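小型桌面隔间的布置与布料收纳步骤

适用范围

本文说明如何在一个三面围板的小隔间里安排挂杆、网篮、台垫和收纳篮,以及如何把一块深灰色布料从台面收进篮子。隔间以铝型材为骨架,围板为浅灰色。尺寸不同的隔间可按比例调整,步骤顺序不变。

一、准备物品

铝型材立柱两根,横杆一根
浅灰色围板三块
深青绿色台垫一张
金属挂钩若干,款式可以混用
白色铁丝网篮一个,上沿带挂钩
青蓝色塑料网眼篮一个
卷枝造型的金属饰品架一个
深灰色布料一块
内六角扳手、软尺、中性清洁剂、干抹布

型材和横杆我用的是Sindton的套件,网篮从Kasport购入,台垫由Dornau裁切。换用别家产品时,先核对型材槽宽与螺母是否匹配,再动手打孔。

二、横杆与挂钩

横杆固定在后围板上部,两端靠近立柱。先把两端螺栓带上,不要拧死,用水平尺校平后再逐个锁紧。挂钩装好后用手向下拉一次,横杆不应转动。

挂钩按用途分类。双头U形钩垂得较低,适合挂带提手的物品;窄夹式钩适合夹标签或薄布;小支架钩用螺钉固定,位置装好后不再移动。相邻挂钩之间留出一只手能伸入的距离。暂时用不到的挂钩可以空着,不必为了填满而挂东西。

三、侧壁网篮

网篮装在左侧围板上,上沿挂钩要全部扣住。围板较薄时,在背面加一块垫片,分散受力。单个网篮的装载上限我定为3公斤,超过后围板会向内变形。

装篮顺序:

1. 瓶类先放,瓶底落在网格横丝上,瓶身靠后。
2. 透明容器放在瓶子旁边的低处。
3. 袋装零食最后放,贴着前侧网面,便于辨认和取用。
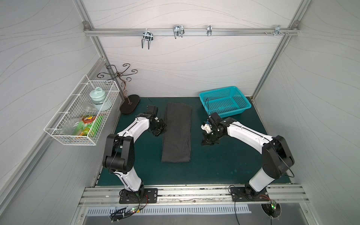
网篮里的液体瓶必须拧紧瓶盖。开封的袋子用夹子封口后再放回,碎屑掉在台垫上不容易清理。每周二检查一次网篮的挂点,发现松动就取下重新扣合。

四、台面分区

台面分为三个区。

后左角:摆放饰品架。底座完整落在台垫上,枝条不得顶住围板。饰品架重心偏高,挂首饰时左右要均衡。

后右侧:摆放塑料网眼篮。篮口朝上,长边与后围板平行,篮底不压台垫边缘。

中央:操作区。除正在处理的布料外,不放其他物品。

台垫需要保持平整。轻微划痕不影响使用,油渍用稀释100倍的中性清洁剂擦拭,再用干抹布收干。不要使用含酒精的清洁剂,我试过一次,台垫局部发白。

五、布料的预折

布料先清洗并完全晾干,潮湿时入篮容易产生异味。摊平后检查有无线头和破口。

1. 将布料展开,长边朝向自己。我用的这块长135厘米,宽70厘米。
2. 两条长边对齐,对折一次。
3. 用手掌从折线向开口方向推平,排出夹在中间的空气。
4. 沿同一方向再折一次,得到一条长条。
5. 将长条放在操作区中央,由后向前纵向摆放。

边缘略有起皱可以接受。折痕偏斜则应展开重来,否则入篮时上下层会错开。

六、入篮

入篮前确认篮内没有异物。篮子如果移位,先复位,再处理布料。

1. 从布料靠近篮子的一侧抓取,抓取点要包含全部布层。只抓住表层时,提起后下层会滑脱。
2. 垂直提起,高度要超过篮沿。
3. 平移到篮口上方,让下垂的一端先进入篮内。
4. 缓慢下放,布料触及篮底后再松开。
5. 将留在篮沿外的部分翻入篮中。
6. 按压四角,使布料低于篮沿。

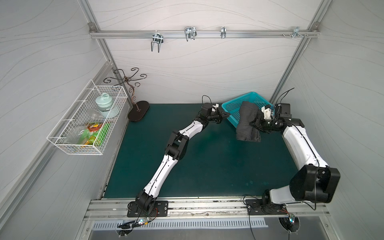 图2 深灰色布料提至塑料网眼篮上方,一部分向下垂。

第3步容易出错。布料下垂过长时,末端会搭在篮沿上,松开后整块向外滑。遇到这种情况不要硬塞,退回操作区,再对折一次后重新提起。

如果收纳后需要保持折痕,就不要采用提起再下放的方式。应将长条折成与篮底相近的方块,双手托底平放入篮。提放方式速度较快,布料会起皱,适合抹布、盖布一类物品。

七、常见问题

篮子随布料一起移动:篮底与台垫之间摩擦不足。可在篮底四角贴防滑胶点,我用的是Jarman的透明款,撕下后不留残胶。

布料勾在网眼上:检查网眼边缘有无毛刺,用细砂纸打磨。线头较多的布料先修剪。

饰品架被碰倒:饰品架离篮子太近。向左后方移动,让抓取路径避开枝条。

网篮倾斜:先查挂钩是否脱扣,再查装载是否集中在一侧。瓶子较重,应靠近挂点放置。

八、收尾检查

操作区清空,台垫无碎屑。
布料全部低于篮沿。
网篮挂点扣紧,瓶盖拧紧。
横杆两端螺栓无松动。

横杆螺栓在首次安装后使用满一个月时复紧一次,之后每季度检查。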